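Wrist cam in sim: stock Zolto fingers or the Witer pads?

gravelpit
Been going back and forth on this since Sunday so I'm throwing it to you all. I have the Zolto two-finger and the Witer pad set modeled in my simulator, same arm, same controller, and I can only afford to buy one for real. Kitchen counter stuff, mostly cylinders and things with handles. Anybody run both?

mo_torque
Ran both last winter. Witer pads grip better on round stuff, no contest. But they're wide, and with a wrist camera you lose a big chunk of your view right when you need it most.

gravelpit
How wide are we talking?

mo_torque
Wide enough that my detector lost the object on the last 2 cm of the approach. I moved the camera up and it got better, then the cable snagged on everything. Pick your poison.

halfstep88
Gonna disagree with mo here. If your detector dies when a finger covers a third of the object, that's a training problem. I rendered 3000 frames with the fingers in view, retrained overnight, and it stopped caring. Buy the pads.

mo_torque
Sure, if you have a night to burn every time you change a finger! I swap mine constantly.

halfstep88
Fair, I've had the same pads on for six months.

tinwhistle
Is anyone using the Stanora controller with either of these? My grip force reads fine in sim and then jumps all over the place on the bench. I've redone the calibration 23 times and I'm about ready to throw it in the yard.

gravelpit
Tinwhistle, start a new thread for that one, I want to read it but it'll get buried in here. Try turning the filter off first though.

OK so, back on topic. I went and pulled a wrist view out of my sim so we're at least arguing over the same thing. Cylinder with ridges down the sides, next to a big beige bowl, on the marble counter. 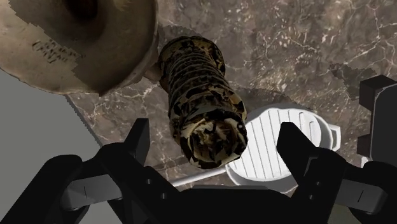 Wrist cam view from the sim, cylinder end between the two fingers.

mo_torque
See, that's my point exactly. Look at the white ribbed thing, the right fingertip is already over part of it. And its handle goes behind the gripper. Now go wider.

halfstep88
But the end of the cylinder is right there in the gap! If that's the target you've got plenty to work with. I'd worry more about the bowl, the rim is awfully close to the top end of that cylinder.

gravelpit
Yeah the bowl bugs me too. I might shift it over and run the whole batch again with both finger sets. Leaning Zolto for now, but not sold.

tinwhistle
Filter off helped a little. New thread going up tonight.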